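Making Cut Flowers Last Past the Weekend

I used to bring home a bunch on Saturday and watch it flop by the middle of the week. Then Chibuzor Olaniyan, who sold me my first bucket of stocks, talked me through what she does before anything goes near a vase, and wow, what a difference! None of it is hard and you probably own everything already.

Start with the vase. Wash it with hot water and dish soap, then rinse until there's no slip left on the glass. Old gunk in the bottom is what clogs stems fastest.

Fill it with cool water and stir in the flower food. No packet? For a quart I use one teaspoon of sugar, two teaspoons of lemon juice and a few drops of plain bleach (don't get carried away with the bleach).

Now the stems:

Cut an inch off each one at a slant, with a sharp knife or clean snips.
Strip every leaf that would sit below the water.
Get them into the vase right away - no lying around on the counter while you answer the phone.
Leave the whole thing somewhere cool for 60 minutes before you start arranging.
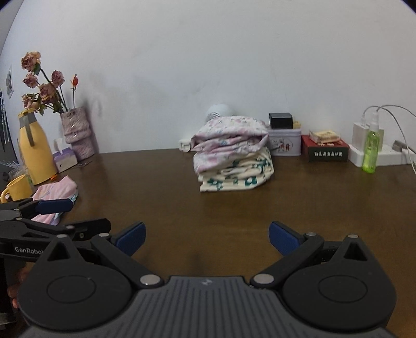 Keep flowers out of direct sun and well away from the fruit bowl. Ripening bananas and apples give off a gas that ages petals in a hurry, and carnations really hate it.

Change the water every two days and take another sliver off the stems while you're at it. Mums treated like this have gone 14 days for me, and I still get excited about it! Tulips won't go that long. They keep growing in the vase too, so expect some leaning - I love that about them.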